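Bench Talk > Setups and Housekeeping > Black cloth on the bench: yes or no

vadonside_wet
Posted in September
I've inherited the wet corner at Helham, 29 inches of counter that everyone agrees is mine until they need somewhere to put a coffee. It has glassware, one micropipette on a hanging stand, a rack of transfer pipettes, and a black cloth over the lot. I like the cloth. My bench partner thinks it looks like a séance. Before I get talked out of it, does anyone here work on black all day and would they do it again?
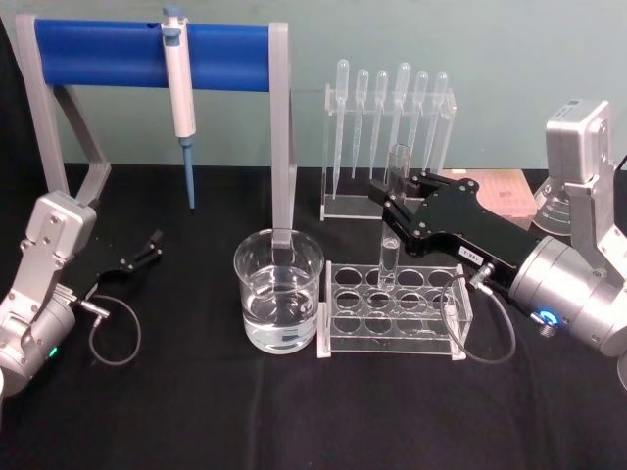 My case for it is that clear things on a white counter disappear, and I own almost nothing that isn't clear. I broke 8 tubes last year by setting something down on top of them. On the black I can find the edge of the acrylic tube rack without patting for it, and the beaker with water in it shows up from across the room. The transfer pipettes at the back still vanish a bit, but they live in their own rack and I rarely put my elbow in there.

ralov
Cloth is fine until the first spill, and then you have a wet cloth with glass standing on it. I used one for a whole winter. It wrinkles, tubes lean, you find a fold with your beaker. Get a rubber mat.

vadonside_wet
The mat smell, though.

ralov
Goes away in a month. Your nose gives up, anyway.

Temitope Abubakar
I'd leave the cloth and worry about the layout. What do you have in the middle and what do you have at the back? People build these benches like a shop window, everything facing front, and then reach over a full beaker for the one thing they use every two minutes.

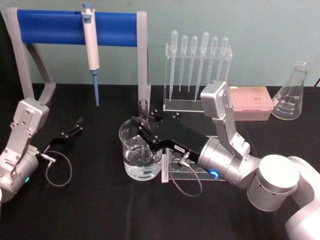
My rule is that anything with liquid in it gets the middle and nothing you grab often goes behind it. Tips off to one side with the lid shut. Flasks out at the far edge, where they can feel superior. If you're right-handed, the pipette stand goes on the right, and yes I know half the internet puts it on the left.

jacobs_b
Half the internet is correct. Stand on the left, pick up with the left, pass to the right, and your right hand never has to let go of the tube.

Temitope Abubakar
You pass a micropipette from hand to hand? In public?

jacobs_b
2 decades, never dropped one.

ralov
He dropped one at Helham. I was there. It bounced.

jacobs_b
I placed it on the floor quickly.

vadonside_wet
Mine's on the left, for the record. It was on the left when I got here and the bench has opinions. Can we talk about the transfer pipettes? I've got them in a rack, hanging bulb up. The previous owner kept them loose in a drawer, where they mated.

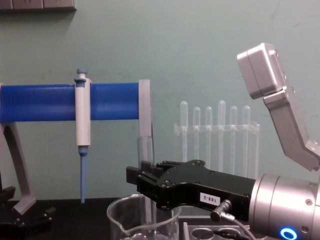 I'm happy with the rack but it eats depth, and I have a wall behind me and no way to push it back any further. Would you go to a drawer again, or a cup?

ralov
Cup. A bag of them costs nothing. You're giving a display case to something you throw away.

Temitope Abubakar
No cup. In a cup they go in whichever way up they like and then you're holding one by the wrong end. Keep the rack. If depth is the problem, turn it end-on to the wall.

jacobs_b
Agree with Temitope, which I'd like noted, it won't happen again. Also, how high is your pipette hanging? The only stand I ever hated was one where the tip end touched the counter if you hung it in a hurry. I wiped that counter 1,000 times and never once trusted it.

vadonside_wet
Went and got down at counter level to check, and got a funny look from the door. 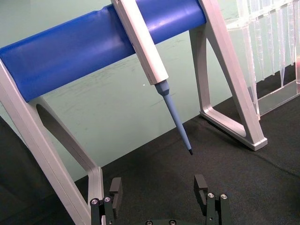
Clearance seems okay to me. I wouldn't want it any lower, and a thicker mat would eat into what I've got, so that's a point against the rubber. It hangs from the blue bar and the tip stops short of the black, with daylight under it. I also learned that the pale green wall back there has smudges and scuffs on it, which I'd never have noticed from standing height and now can't stop noticing.

ralov
Thin mats exist. I'm just saying.

jacobs_b
Leave the wall. You clean one patch and then you have a clean patch.

Temitope Abubakar
So we're at: cloth stays, rack stays, stand stays on the wrong side.

vadonside_wet
Cloth stays until I spill on it. I've put a spare in the drawer where the pipettes used to be.

ralov
See you in a month, then. I'll bring the mat.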